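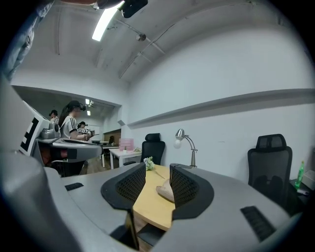 About Giltau

Giltau teaches robots to do small jobs with their hands. We work on household and light shop tasks, mostly at tables: picking things up, setting them down where they belong, handing them over.

Our main tool is Cuervo, a two-finger gripper that a person holds and moves by hand. The operator does the task the normal way, and the recording becomes training material for the arm that will do it later. A second program, Drelura, covers remote work with headsets. The software that sorts and checks everything we record is called Gema. It was built in-house and we still change it most weeks.

Last year we recorded 1,920 hours of table work across 653 different tasks. Folding is still the hardest.

Visiting us

We hold 2 open days a year, one in February and one in early summer. The next is Thu 8 June. Doors open after lunch and the first demonstration starts once people have their badges.

Visitors see the same rooms we use every day. The staff keep working, and you are welcome to stand next to a table and ask questions while they do. After the first demonstration you can pick up a gripper and try a task yourself. Most people squeeze too hard at first. Children can take part with an adult - the grippers are light enough for anyone over eight.

We take up to 100 visitors per open day, and places go to those who write in first. School groups should ask for a separate morning visit, which runs shorter and includes a talk on how the recordings are used.

Who to contact

Katherine Benavides runs visits and demonstrations. She joined Giltau as an operator and still records on the days she has no groups booked. Write to her through the contact form with the number of people in your party and any access needs. Parking is behind the building - use the side entrance and ring the lower bell.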